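Brurnville Neighbours > Help Board > Home and Mending > Gloves and hand work

Doing fiddly jobs at a table with gloves on, any tips?

Posted by Huruter

I've got to keep gloves on both hands for a run of small table jobs and I'm making a right mess of it. They're light grey ones, a bit stiff, and whatever I pick up either twists round or shoots off across the table. Without them I'm fine! I've been at it since August and I thought I'd have the knack by now.

Mostly it's flat things, bit like a tablet in shape, that need holding still with one hand while the other does something to them. My table is a plain white one with a smooth top and nothing grips on it at all. I also get a sore neck after 20 minutes or so, which may be part of the same problem or may just be me.

Should I be buying different gloves, or is it how I'm going about it? Don't want to spend silly money.

Posted by Ploltitz

I do this sort of thing most weeks and I'd leave the gloves alone for now. Bring both hands in together and close them round the thing before you try anything clever. If one hand is waving about in the air it's no use to the other one.
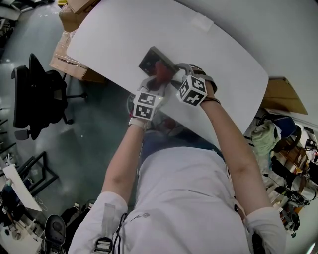 Both hands in close, flat item resting on the table, red piece held where the fingers meet.

See how it's staying down on the tabletop? I used to lift everything up to my face and that's when I dropped it. Let the table take the weight and use your fingertips for the small part only. Push your sleeves up a bit too, if they're long they drag (mine always ended up in the way, drove me mad).

For the slippy top, a damp tea towel folded once does the job, or a bit of that rubbery shelf liner if you've got an offcut. And sit nearer than feels natural. I had my chair miles back for ages and my shoulders were killing me. I take a break every 20 minutes now, get up, shake the arms out, put the kettle on.

Oh, and check the size. If there's spare at the fingertips you'll never feel what you're holding. I went down one size and it made more difference than all the rest put together.

Posted by Boateng

Get a higher chair. Worked for me.

Posted by Huruter

Thanks both. Tried the shelf liner tonight and dropped a lot less. Gloves are a size too big, I think, so I'll have a look at the weekend. Chair is staying as it is, it's the only one that fits under the table!

Last updated 16 Oct 2025

Contact us | Copyright Brurnville Neighbours | Back to top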